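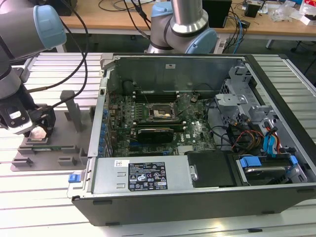
How I clean out a dusty old desktop PC

I do this twice a year, usually on a Saturday morning before anyone else is up, and it takes me an hour if I don't stop for toast. You'll need a screwdriver, a soft paintbrush (a clean one!), a can of compressed air and somewhere you don't mind getting filthy. I go out to the garage.

Shut the computer down properly, switch it off at the wall and pull out every cable. Take a photo of the back first if you've got a lot plugged in. Then hold the power button in for a few seconds to drain whatever is left.

Lay the tower on its side and get the panel off. Some have a latch, mine has 2 thumbscrews that I always lose, so they go in an egg cup now. Touch a bare metal part of the case before you put your hands near anything else, and do it again every time you wander off and come back.

Start with the brush. Loosen the fluff on the fans and in the corners, working from the top down, and go gently round the memory and the processor. Then use the air in short bursts with the can upright. If you tip it you get a freezing cold spray, and I've done that more than once.

Hold each fan still with a finger while you blow it. My friend Razia let hers whizz round because she liked the noise, and one of the bearings has rattled ever since.

Don't open the power supply. Just blow through the grille from outside and leave it at that.

While you're in there, give the memory sticks and the graphics card a light press to check they're seated, and see that no cable is resting against a fan blade. Panel back on, plug everything in, switch on and listen. If it beeps at you, nine times out of ten it's a memory stick, so power off and push it in again until it clicks.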